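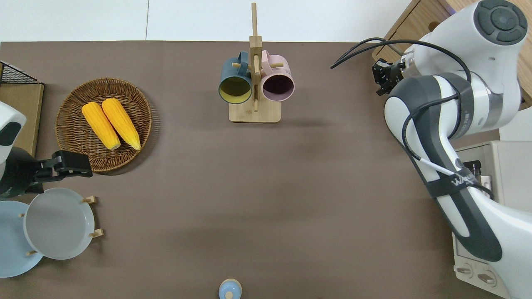

The kitchen table at the Tarkell open day, with both arms over it.

Review: Camis two-arm table station, seen at the Tarkell open day
Sep 25, 2022

I went to the open day to look at the Camis station, which Tarkell sells to schools and small labs. It is two arms, a control box and a table, and the firm had set it up as a kitchen. There was a basket with two ears of corn, a mug tree with two mugs on it, and a couple of plates, one of them in a wooden holder. Visitors stood behind a rope and could ask for a task.

Duygu Kahraman ran the demonstration. She had one of the arms lift a mug off its peg, set it on the table and hang it up again. It did this slowly and got it right on the first try. Someone asked for the corn next. The first ear came out of the basket fine. The second slipped and rolled, and she had to stop and put it back by hand. She said smooth, hard things are easier for it than bumpy ones.

The plates were the best part. Getting a plate back between pegs is fussy work and I expected a lot of knocking. It touched a peg once, backed off and went in on the second pass.

What I liked: the arms are quiet. I could talk to the person next to me at a normal level. The stop button is large and easy to reach. The software shows the next move on a screen before the arm makes it, and you can cancel it there.

What I didn't like: the cable on the arm nearest me stood out in a loop, and I would want it tied down closer before letting students near it. Setup is also slow. Yiğit Dağdelen, who installed this one, told me it took most of a morning, and the position check has to be done again after every 100 hours of use.

The manual is 397 pages long and needs an index. I asked about a short version and was told to expect one in February.

My group had 20 minutes, which was enough for three tasks and a few questions. I saw the Van Dijk station last year and it was faster, but it only had one arm and it dropped more. For teaching I would take the Camis – for anything with a deadline I would wait for the next version.

Four stars out of five.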